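Visit report: Restow, refurbishment hall
Wednesday, July 8, 2020

Shown round by Liudmyla Skoryk, who runs the desktop line. The tour took 40 minutes and covered 2 benches. Laptops are handled in the Lesance building and were left out.

Towers come in from office clearances and are opened on the first bench. Side panel off, then a check of the board, the processor socket and the cabling before any part is pulled. Drives are wiped or shredded according to the client's contract. The second bench is for small parts, which are held in a grey fixture board with raised clips and slots.

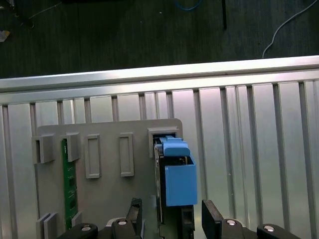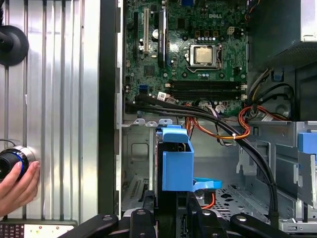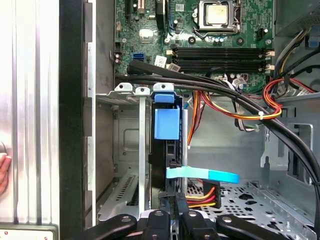
Restow: fixture board with a green circuit board in its clips (first); opened desktop towers with green motherboards and blue drive fittings (second and third).

The power wires in both towers were gathered with a small white tie. Ms Skoryk prefers these left in place until the drive cage has been dealt with.

Rostyslav Mykhailiuk asked about memory testing. Modules get 7 passes and are then graded. Failed ones go to Soreck for metal recovery.

Still to obtain: the grading sheet and the price list for tested drives.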